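Will I still have a job when the packing bench goes over to arms?
Posted by Estíbaliz Sarmiento, Dec 11, 2019

Hello all, long-time reader, first time asking anything. I work the mixed-order bench at Movov, where we put together small orders of household bits, jars, boxed items, whatever people have clicked on. There are five of us on the bench and management has told us that two arms are coming in for the picking part. Our lead, Gil, is a kind man and says we'll all be kept on, but he couldn't tell me what I'd be doing all day.

I'm 40, I like my work and I like chatting with the others while I do it (probably more than I should!). Has anyone been through this? Did the hours change, and did you get proper training or just a binder and good luck?

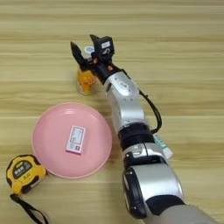

I should add that I'm not against it. My wrists would be thankful for a rest. I would just like to know what to ask at the meeting, so that I don't sit there nodding and then think of everything on the bus home.

Ovetti

Hi Estíbaliz, and welcome! We went through this two years ago at my place, so I'll tell you how it went for us, though of course yours may differ. The first months were slower than doing it by hand, and a bit trying. Soft packs and shiny lids gave us the most bother, and somebody always had to be close by to set things straight. That somebody was me, and I came to enjoy it. I learned to stop and restart the arm safely, and to teach it a new item when the range changed.

What I missed was the talk. We used to stand elbow to elbow and afterward we were spread out, so we asked for our breaks to be put back together, and they agreed. Do ask about that.

For the meeting, I'd want to know who gets trained and whether it's on paid time, whether the pay grade goes up with the new duties, and if the hourly target stays the same while everyone is learning. Ours didn't drop at first and it made for some very sour afternoons. Get the answers in writing, even if it's only an email from Gil. And good luck, do come back and tell us how it went!

Trustier

They said the same at my old job and then cut the night shift. Ask about shifts.

Marge_in_packing

Agree with Ovetti on the training. Put your name down early, our list filled up in a day and I had to wait until the next round.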